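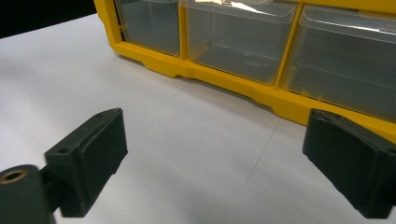

# Clear drawers, again

17th March

I said back in September that I would write up the drawer work once it was "done," and I have finally accepted that it's never going to be done, so you are getting it now, half-baked and still a bit warm from the oven. Put the kettle on, because I tend to ramble when I get to talk about depth maps.

For anyone new: I write the perception and planning code for a small project called Greltar. The goal for this stretch is modest. Find a drawer in a yellow parts organizer, pull it open, stop before it falls out on the table. My kids could do this before they could talk. My code has been at it all winter.

## The plastic problem

The yellow part is lovely. I could segment that yellow in my sleep, and the dividers between the drawers give you nice strong edges to hang everything else on. The drawers themselves are clear, and clear plastic is where my happy little pipeline went to pieces. The depth estimate goes right through the front panel and lands somewhere in the gray behind it, or else it catches a bright patch of glare on the top edge and decides there's a wall there. Sometimes it does both on the same drawer in neighboring patches, and then the surface fit averages the two and hands the planner a drawer front that floats in midair (I have a folder of these, and some of them are quite pretty).

I spent far too long trying to fix the depth. I tried smoothing it, I tried throwing out the bright pixels, I tried a second model to vote on the first one. What finally helped was giving up on measuring the clear part at all. The new version fits the yellow frame first, dividers and base rail together, and then fills in the drawer fronts from that geometry. If I know where the two dividers are, I have a pretty good idea where the thing between them is! I felt very clever for an afternoon, and then I remembered that a drawer left slightly open breaks the whole assumption, so there is now a little check that looks for the upper lip sticking out past the line of the frame. It's not a great check. It works on the near drawers and gets shaky on the far one, which is so small in the view that the lip is only a few pixels tall.

## Where the time goes

I moved all the logging into Saltell over the break, and I should have done it a year ago. Before that I had a pile of scripts that each wrote their own text file, and matching them up by timestamp was a whole evening's work. Now I can scrub through a run and see the frame fit, the planned grasp and the finger width on one timeline.

The first thing it showed me was embarrassing. I had always blamed the planner for being slow, and I'd been grumbling about it here for months (sorry, planner). The frame fit was taking 150 milliseconds, and 10 of those were the fit. The rest was my own code copying the image from one format to another and back again, for no reason I can remember. I took out the copies and the motion got noticeably less jerky, since the controller was no longer chasing a target that was that far out of date.

## Numbers, such as they are

My current set has 562 clips in it. I use 500 for training and keep the other 62 back, and I promise I've been good about not peeking. On the held-back clips the frame fit is solid enough that I've stopped worrying about it. The lip check is the weak spot, and nearly all of its mistakes come when the organizer sits at a steep angle and the far end shrinks away.

The planner side is called Dvorak, after the keyboard, because I was learning to type on one when I started it and was in a mood. It picks where to put the two fingers and how wide to open them. It used to ask for the same opening every time, which meant one finger liked to scrape along the base rail on the way in. I've added a cost for being near the rail, with a weight I picked by hand and keep fiddling with. Too low and it scrapes. Too high and it comes in from so far above that it misses the lip completely and closes on nothing, with great confidence.

## Next up

I want to try the same code on the Flastbridge cabinet, which has solid drawers and a dark frame, so everything I've leaned on above goes away. I expect the color part to fall over right off the bat. I'm hoping the "fit the frame, fill in the drawers" idea survives, and I'll need to pull the yellow threshold out of three different files where I pasted it in a hurry.

If you've worked with clear plastic and found a lip detector that holds up at a distance, please leave a comment. I read all of them, even if it takes me a while to answer.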